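Grerkico hand-held gripper, review after 300 hours
by Žofie Štěpánek

Rating: 3 out of 5

I bought this gripper for our group in Mostov, where we record how people handle cloth, so that a robot arm can later learn the same movements. The price was 799 euros with charger and one spare pair of fingers. I have used it almost every working day, mostly with bedding, towels and shirts, and I think I can now say something useful. A large part of this review is about one fault, so if you only want to know about that, please go to the middle.

First the good things. The grip is light and the trigger has a short travel, so the hand does not get tired in the first hour. The foam on the fingers is soft enough for thin cotton, and it does not leave marks. The round rubber tips are a very good idea. You can push a tip against a mattress, close, and you have one layer of fabric and not three. With my previous tool, a Damgaard, I needed two or three attempts for the same thing. The manual is short but correct, and the drawings are large.

The balance is less good. The weight sits in the front, and when you reach across a bed with a straight arm you feel it in the wrist. I am not a tall person. A colleague with longer arms did not complain.

Now the fault. In August, after some weeks of normal work, the gripper stopped opening. I had closed it on a pillowcase, I released the trigger, and the fingers stayed where they were. I pulled at the cloth with my other hand, and this was my mistake, because the fingers then opened suddenly and closed again with full force. The tip of my index finger was between them. It was not a serious injury, the nail was blue for some time, but the force surprised me. The product page says that the fingers are safe for contact with skin. I would not write this sentence.

It happened 7 times in total before I sent the tool away. I wrote down each case. All of them were with cloth, never with a box or a bottle, and all of them in the second half of a long session. When I opened the cover I found a small roll of lint, pressed hard like felt, around the shaft behind the left finger. The return spring could not turn the shaft until the lint slipped, and then everything moved at once. I took the lint out with tweezers and the gripper worked normally the rest of that day.

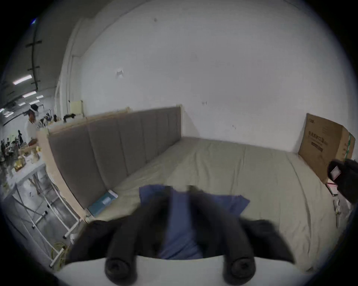 Blue cloth held over the fitted sheet, at the bed we use for the bedding tasks.

Bedding is in my opinion the worst case for this design. The cloth hangs between the fingers, it rubs on the foam at every release, and the foam gives away small fibers of its own. I tried the same number of cycles with a plastic folder and found no lint behind the finger. The manual mentions cleaning of the tips only. It says nothing about the shaft.

I reported the problem to the seller, Grultness, with my notes and a close photograph of the lint. The first answer was that I should charge the battery fully. The second answer, from a different person, was much better. She asked how many hours the tool had run, she asked whether I was hurt, and she sent a return label the same afternoon. The gripper came back after 3 weeks with a new shaft and a thin plastic ring in front of it. There was no letter that explained the repair, so I am only guessing what the ring should do. I suppose it keeps fibers out.

Since the repair the fingers have stuck one time. I noticed it early, because the opening was slower than usual, and I stopped. There was again some lint, but less, and it was in front of the ring.

What I would ask the maker to change:

A power switch that I can reach with the thumb of the same hand. At present it is under the cover flap, and when your other hand is caught you cannot get to it.

A weaker spring, or a second, softer setting for fabrics. Nobody needs so much force for a pillowcase.

One page in the manual about cleaning the shaft, with the hours after which it should be done.

What I do now: after each session with cloth I switch off, remove the cover (two screws, small cross head) and look behind both fingers. It takes a few minutes. If the fingers stay closed, I switch off first and only then touch the cloth. I have asked everybody who uses the tool to do the same, and the instruction is taped inside the lid of the case.

Would I buy it again? For boxes, bottles and other hard objects, yes, without much thinking. For textiles I would first ask Grultness if the new units already have the ring, and I would want this answer in writing. The spare fingers are good quality and I have not needed them yet.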